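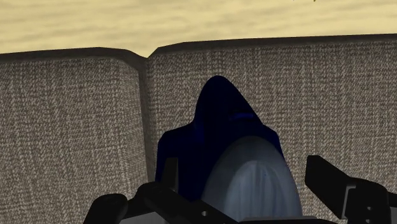
**Unit 4: Induction and the first ninety days**
Handout to accompany lectures 7 and 8. Revised 15/07/2023.

Read section 2 before lecture 8. The Barkholm case is used again in Unit 6 and is worth keeping.

## 1. Terms

*Induction* covers the formal activities an employer arranges for a new starter: contract and payroll paperwork, safety briefing, system access, introduction to the team. It normally ends within the first week.

*Onboarding* is wider. It runs from acceptance of the offer until the starter is doing the full job at the expected standard. In the literature the end point is set anywhere between three months and a year. This unit uses ninety days.

*Early leaver* means a person who resigns or is dismissed before day 90. Agency staff and fixed-term contracts shorter than 90 days are left out of the count.

*Early leaver rate* is the number of early leavers divided by the number of starters in the same intake. It is not the same as annual turnover, which uses average headcount as the base. Students mix these up every year in the written paper.

## 2. Case: Barkholm

Barkholm is a parts distributor with 400 employees on two sites, Setness (warehouse) and Winstead (offices and customer service). Over the study period it took on 137 people, of whom 126 were still employed at day 90. Eleven left early, giving a rate of 8.0 per cent.

Of the eleven, 10 were based at Setness. The intake was not split evenly between the sites, and the site totals were not recorded in a usable form, so site rates cannot be given. A comparison of raw leaver counts is therefore weak evidence that Setness has the worse problem. It is enough to justify looking further.

Exit interviews were held with all the Setness leavers. Three complaints recurred:

- shift patterns differed from those discussed at interview
- the named supervisor was on another shift during the first week
- training on the stock system was given before log-in details had been issued

The third is a sequencing fault and cheap to correct. The first is a recruitment fault which shows up during onboarding. Moving it to the right heading matters, as no change to the induction programme will remove it.

## 3. The Oyewole checklist

The checklist used on this course sorts onboarding tasks by who must act and by when. Four stages:

| Stage | Period | Main owner |
|---|---|---|
| A | Offer to day 0 | HR |
| B | Days 1 to 5 | Line manager |
| C | Days 6 to 30 | Line manager and team |
| D | Days 31 to 90 | Line manager, with HR review |

Each task has one owner. Where two are listed for a stage, the tasks inside it are still assigned singly. A task with no owner is entered as a gap and carried forward to the next stage.

Applied to Barkholm, the log-in problem belongs to stage A and the absent supervisor to stage B. The shift pattern complaint falls outside the checklist, which begins at the offer.

## 4. Limits of the measure

1. The rate treats all early departures alike. A dismissal for misconduct and a resignation over pay count the same.
2. Small intakes give unstable rates. In an intake of ten, one leaver moves the rate by ten points.
3. A low rate can conceal poor onboarding where other local work is scarce. Starters stay, but take longer to reach standard.
4. Day 90 may coincide with the end of probation. Employers who decide cases in the final week will show a cluster of departures just before or just after the cut-off, and the rate will depend on which.

Point 4 is dealt with by reporting departures by week as well as in total.

## 5. Exercises

1. Recalculate the Barkholm rate on the assumption that two of the eleven were on fixed-term contracts of 60 days. Remember to adjust both parts of the fraction.
2. State what further data you would request before comparing Setness with Winstead.
3. Draft stage B of the checklist for a customer service post at Winstead. One side of A4.
4. Barkholm proposes to move the stock system training to week three. Give one argument for and one against.

Written answers to 1 and 2 are to be handed in at the start of lecture 8. Exercise 3 will be discussed in the seminar, so bring a paper copy.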